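Against the Weighted Spread

Chie Koyama
12 October 2021

Most arguments about tarot are about whether it works. I have no interest in that one today. My complaint is about method, and it concerns readers who already accept the cards and who have, over the past few years, taken up what is called the weighted spread.

For anyone who has missed it, the weighted spread assigns each position a value before the cards are drawn. The center card counts for 8, the crossing card for 6, and the outer cards for less, depending on which version of the table you follow. Each card has its own score, positive or negative. Multiply, add, and the total tells you whether the answer leans yes or no. The Nikby tables are the best known. The Jirkmont revision changes the court cards and leaves the rest alone. There are apps that do the sums.

The appeal is easy to see. A new reader lays out ten cards, finds the Sun next to the Five of Cups, and has no idea which one to believe. A number settles it. It also gives the client something to write down, and clients like to write things down.

The trouble starts with the scores. Take the Tower. Nikby gives it the lowest value in the deck. A person who asks whether a bad lease will finally end, and draws the Tower in the outcome position, is told no. Any reader with a year of practice would look at the question and tell that person yes, and probably soon. The card's meaning depends on what was asked, and the table is filled in before anyone has asked anything.

Defenders reply that the scores are only a starting point, and that a skilled reader will adjust them. I have heard this from three teachers and read it in the preface to the Jirkmont revision. If the reader is free to change the Tower from the bottom of the scale to the top, then the reader's judgment is doing the work and the arithmetic is a record of it. I have no objection to records. I object to selling one as a procedure.

Reversals make this worse. The usual rule is to flip the sign, so a reversed Ten of Swords becomes one of the best cards you can draw. Older practice treats reversal as delay, blockage, a private version of the upright meaning, or a weaker one. These are four different readings and only one of them resembles a minus sign. A reversed Hermit is not the opposite of a Hermit in any sense I can make use of at the table.

There is also the matter of positions. In February I sat in on a course at Rarilstead where the spread was taught entirely from the weights. The students could tell me what the fourth position was worth. Two of them could tell me what it was for. The fourth position in that layout is the recent past, and a card there should change how you read the card beside it. Adding the two together removes the only reason to have placed them side by side.

I kept a log of my own to be fair to the method. It has 179 readings in it, each one scored by the Nikby table after I had read it the ordinary way. I make no claim about which was right, as I have no means of checking most of them. What I can report is that the totals bunch up near zero. This is what one would expect from adding several mixed numbers, and it means that a large share of clients would have been handed a weak maybe. The published advice for a weak maybe is to draw another card. I would suggest looking at the ones already out.

The Ivanyshyn archive holds 3016 reading slips from a single working reader, most of them a line or two long. I spent several afternoons with them. She wrote down the question first, in full, and then the cards, and then a sentence. The sentences refer back to the wording of the question again and again. No slip I saw had a figure on it other than the fee.

None of this requires giving up structure. Fixed positions are useful. So is reading in a fixed order, and so is a short written list of keywords for a beginner who freezes. I would keep a reader on three cards for several months before allowing a fourth — longer, if they are in a hurry. I would have them say each pair aloud as one sentence before going on to the next pair.

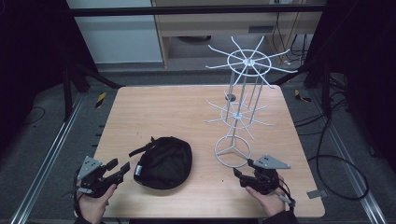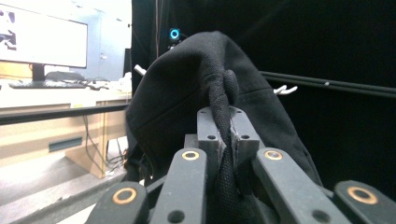
Top: black fabric item and white rack on the table. Bottom: the black cord, close up.

The Jirkmont authors have said that a third set of tables is in preparation, with separate scores for questions of love, money and health. That is an admission that the question matters. Carried far enough, it leads to one table per question, drawn up after the question has been heard, and readers have been doing that without tables for a long time.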